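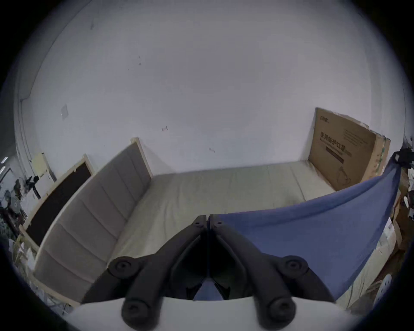
Danica Baláž wrote in to say I had made up my mind about Prirnex before I'd logged in, and that if people like me spent as long filling in the consultation as we spend complaining about it, the council might get somewhere with Clumard Reserve. She may be right about the first part. I did go in expecting to dislike it. I have now used it on and off since August, on a laptop, on my phone and on the library computer, and what follows is as fair as I can make it.

For anyone outside the shire, Prirnex is the online engagement tool Brernolia Shire bought to run the consultation on the Clumard Reserve master plan. It replaces the old arrangement, where you got a PDF, an email address and a deadline. With Prirnex you get a map of the reserve, a set of pins to drop on it, a survey, a budget slider and a comment wall where residents can read each other's remarks and tap a little leaf if they agree. The council page calls it a conversation. I'd call it a form with a map on it, though the map is quite good.

I'll start there. It loads quickly, even on our patchy mobile signal out past the saleyards, and the aerial photo underneath is recent enough to show the new culvert on the creek side. You drag a pin to where you want it, choose a category and type a comment. Pins stay put when you come back later, which the last system couldn't manage for a simple email draft. You can turn on layers for flooding, remnant vegetation and the existing tracks, and I learned something from the flood layer. The flat bit everyone wants for parking goes under in the smaller flood as well as the big one. I don't recall that coming up at the hall meeting.

Now the categories. When you drop a pin you have to say whether it's for "play", "move", "gather", "park" or "other". There is no category for leaving a spot alone. If you think the paddock on the north side ought to stay a paddock, you file that under "other", and in the live summary "other" appears as a thin grey slice with no text attached. Everything else gets a bright colour and a running list of quotes. I dropped a pin saying the grass there should be slashed before summer and otherwise left as it is. The summary counted me as a contribution. It was happy to have me.

I asked about this through the help button and got a polite reply that same afternoon, signed by the support desk, saying the categories were set by the client. The client is the shire. I then asked the shire and was told the categories were a feature of the platform. I've kept both emails.

The survey is shorter than I feared. The sign-in page promises it takes around 12 minutes, and I won't argue with that if you don't stop to read the background documents. If you do read them you'll be timed out, and it keeps your ticks but throws away anything you typed in the boxes. I lost a long answer about drainage this way and wrote a worse one the second time. Write your answers somewhere else first and paste them in.

The questions themselves are where I'd take most marks off. One asks which facilities would make you visit the reserve more often. Another asks which you'd like to see delivered first. You can't get past either without choosing something from the list, and the list is a pavilion, a sealed car park, a bike track, floodlit courts and so on. I visit the reserve most mornings as it is. There was no way of telling the survey so until the very end, in the box marked "anything else?", which has a character limit. By then I had voted for a bike track I don't particularly want, on the grounds that it was the smallest thing on offer.

Yogesh Nigam sent me his view after I mentioned this in the newsletter, and I'm passing it on as he took the opposite line. He points out that the old PDF method drew the same handful of letters from the same handful of streets, and that his own kids put pins on the map, argued over them at tea and came back the next night to see who had agreed with them. He'd sooner have a clumsy tool that people use than a pure one they don't. I can't wave that away. The comment wall is full of names I have never seen at a meeting, and plenty of them have more sense than the regulars.

I'm less sold on the leaves. Comments sort by how many leaves they've had, so whatever went up in the first few days stays on top, gathers more leaves and stays there. You can sort by newest if you find the small arrow at the side. On my phone the arrow sits under the cookie notice. I also managed to leaf the same comment three times, from three different browsers, without being asked who I was or whether I lived in the shire. I undid the extra ones. I'm not suggesting anybody has been stuffing the thing, only that I could have, and I am no technician.

The budget slider is the part the council seems proudest of, so I gave it a proper go. You're handed a pretend sum, shown as a bar and never as dollars, and you slide facilities up and down until the bar is full. It won't submit with anything left in the bar. I tried to spend half and hand the rest back for upkeep, and a message told me I still had funds to allocate. Maintenance isn't among the sliders at all. Mowing, toilet cleaning, emptying the bins after a long weekend, fixing the pavilion roof when the cockatoos have been at it: none of it exists in the model. Anyone who has watched the toilets at the old showground will know why I bring it up.

Wong, the consulting firm that will write up the results, has put a short note on the site explaining how the data will be used. It says pins will be "themed" and slider results "weighted", and it doesn't say by whom or against what. I would like to see the raw comments published next to the report, with the grey slice opened out so people can read what's in it. The tool can do this. There's an export button in the public demo on the Prirnex site, and it gives you a tidy spreadsheet. On our version the button has been switched off.

A few practical notes for anyone who still means to have a say:

The library computers run it fine, but the large-text setting pushes the submit button off the bottom of the page. Tab down to it.

Paper copies do exist. You have to ask at the front counter, and the paper version has more room under "anything else?" than the online one. It's the better form.

You can edit a pin after you've posted it. You can't edit a survey answer.

If you want to object to the car park, put a pin on the car park and file it under "park", where it will show up with its text. Don't use "other".

I gave the map good marks and I meant them. The help desk answers, the thing doesn't crash, and I'd be glad to see that flood layer put up on the wall at the hall. As a way of asking a district what it wants done with a piece of land, I'd give it two out of five, and I would look at that again if the shire turned the export on and added a plain "leave as is" to the list. Danica, I did fill it in. So did my neighbours on both sides, and one of them ended up voting for floodlights by mistake.

Submissions stay open until the end of the month. The front counter has the paper forms behind the dog registration ones.

Contact the newsletter | Privacy | © Brernolia residents' newsletter, all rights reserved | Back to top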